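Plalport small belt conveyor, green belt, bench version
Review by Fongchan Nuchit
Bought new from Wukudex. Used for 18 months.

We have a small packing room where we sort seed packets, tea samples and other light things into trays. Before the Plalport we pushed everything by hand along the table, and by the end of the afternoon the shoulders were tired. My colleague Chantelle Ngcobo had seen a belt like this one at another workshop and she asked me to compare prices. I compared three models and took the Plalport. It was neither the cheapest nor the most beautiful, but the seller answered my emails.

Delivery and assembly

The conveyor came in one long carton, with the legs and the power supply packed separately. The manual is eight pages and the drawings are good, although the English text has some mistakes (even I noticed them). I needed 43 minutes to put it together with Bheki Du Plessis holding the other side. You need your own hex keys. One small key is included, but the metal is soft and the corners became round on the second evening.

The belt

The belt is green and smooth, with a little shine. I was afraid that paper packets would slide on it, and at the highest speed they do slide when the belt starts. At medium speed they stay where you put them. Dust shows on this color less than it did on the white belt we tried before. I wipe it with a damp cloth on Monday and that is enough for the week.

Reflections can be disturbing if your lamp hangs directly over the belt. We moved the lamp a little to the side and after that it was comfortable to look at for a long time.

The frame

The side rail is aluminum with long grooves, and it has stayed straight. The end plate is brushed steel with a rounded end, fixed with hex socket bolts, and it has a long slot and a big round hole. I like that the bolts are on the outside and I can reach them without taking anything apart. On the model from Flundside, which Mbali Mnguni uses, you must remove a cover first.

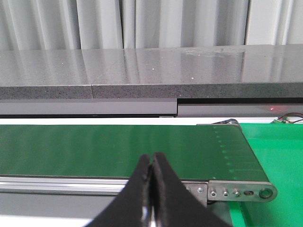
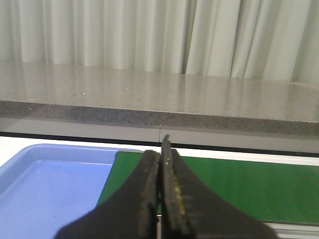
First photo: the right end of the belt, with the rail and the steel end plate. Second photo: the speckled counter by the curtain, with a blue tray at the corner.

The end roller is dark and it runs quietly. In the first winter there was a squeak in the morning which went away after a few minutes. I wrote to Wukudex about it under order 3738, and they sent a new bearing without asking for money. It took 2 weeks to arrive. I changed it myself and the squeak did not come back.

Working with it

Our trays are light blue plastic with a raised rim, and they were bought from Sithole long before the conveyor. This is my main complaint: the rim of the tray stands too high against the end of the belt, so a packet sometimes stops on the edge and waits there. Naledi Gumede made a low stand to bring the belt up a little, and now most packets go in. Plalport sells a slide for this purpose, but only in one width, and for our trays it is too wide.

The speed knob is good and turns slowly, so you do not jump from slow to fast by accident. The switch is on the back side — a bad place if the conveyor stands near a wall, as many of them will. I put ours on an extension cable with its own switch.

The noise is low. We can talk normally beside it, and the radio does not need to be louder than before.

What I would change

I would like better keys in the box, a switch on the front, and a second width for the slide. The legs should also have softer feet, because the original ones left gray marks on our white table. I put felt under them.

Would I buy it again? Yes, for light things. For jars or anything heavy I would take the bigger model. I give it four stars out of five, and I will write again if the belt starts to wear at the joint.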